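### 3.2 Shelf units and loose litter

The second group of surfaces in the Arboleda study was open shelving. We chose small units with boards on more than one level, of the sort people keep on a desk or a side table. Zapata (who ran the home interviews) had found that shelves were dusted less often than tables in 14 of the homes visited, and that the lower boards were often skipped.

Dust itself is hard to see and hard to score, so we used small colored scraps as stand-ins. They were dropped by hand from above the unit and left where they fell. We did not try to spread them evenly. A trial began once the scraps had settled, and a board was scored as clear only if no scrap was left on it, including along the back edge and beside the uprights. Scraps pushed down to a lower board were counted against that lower board.

Figure 6 shows a black-framed unit of this type standing on a large table, with scraps on the middle and lower levels and a teal duster behind the frame.

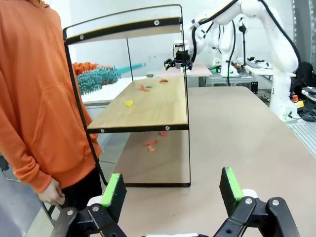
**Figure 6.** Shelf unit with colored scraps on two levels.

Front rails caused more trouble than we had planned for. On a flat table a scrap can be swept straight off the edge, but a raised rail holds it back, and the stroke has to go sideways or lift at the end. Londoño and Apaza scored the trials separately and compared sheets afterward. They disagreed on 6 of 152 boards, all of them cases where a scrap had lodged against a rail. These were settled by a second look and are marked in the appendix.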